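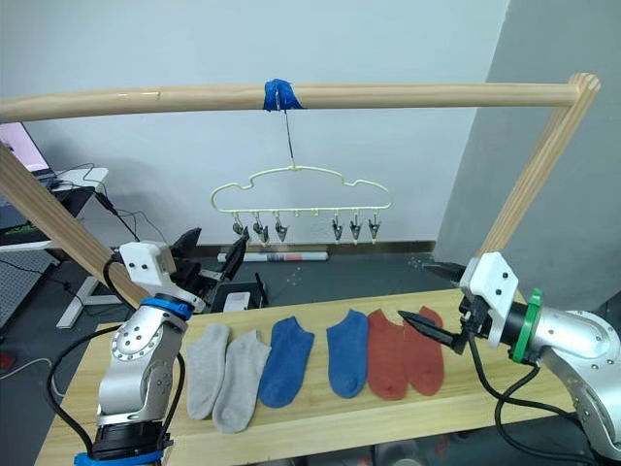 # Skutada planner: questions we keep getting

Maintained by Orysia Kostiuk. Complaints go to Benedikt Gerlach, who wrote the grasp scorer and should hear them.

### Does it plan for both arms at once?

On paper. The two arms share one collision model, but the scheduler still likes to finish one arm's move before it starts the other. Don't let the word "bimanual" in the config file talk you into anything.

### Can it hang socks?

It can try. Our benchmark is 70 trials per release, and I'd ignore any number you hear from fewer than that. Melati Rondonuwu once got 13 clean runs in a row in February and we couldn't repeat it the next morning with the same build.

### Why are the clips so much harder than the cloth?

They're small, they swing, and the shiny ones wreck the depth estimate. 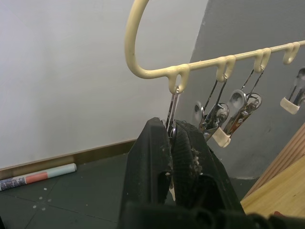
The wrist view helps at close range, but a reflection can still pass for an edge, and the confidence score won't warn you. I have seen it report a great grasp on thin air. Treat the score as a sorting key and check finger width after closing.

### Should I switch on the learned policy?

Only if you log everything. It was trained on 900 demonstrations, most of them with the hanger at one height. Move the hanger and you're on your own. Zoia Pylypenko disagrees with me about this and has promised a plot.

### What does error 29 mean?

The planner ran out of time. It does not mean the goal is out of reach, whatever the message says. Raise the time limit once. If it fails again, look at the hand-eye calibration before you touch any planner settings.

### Will the next release fix the slow replanning?

The Metthorpe branch claims to. I haven't seen it do so with a swinging target, so please don't build a schedule on it.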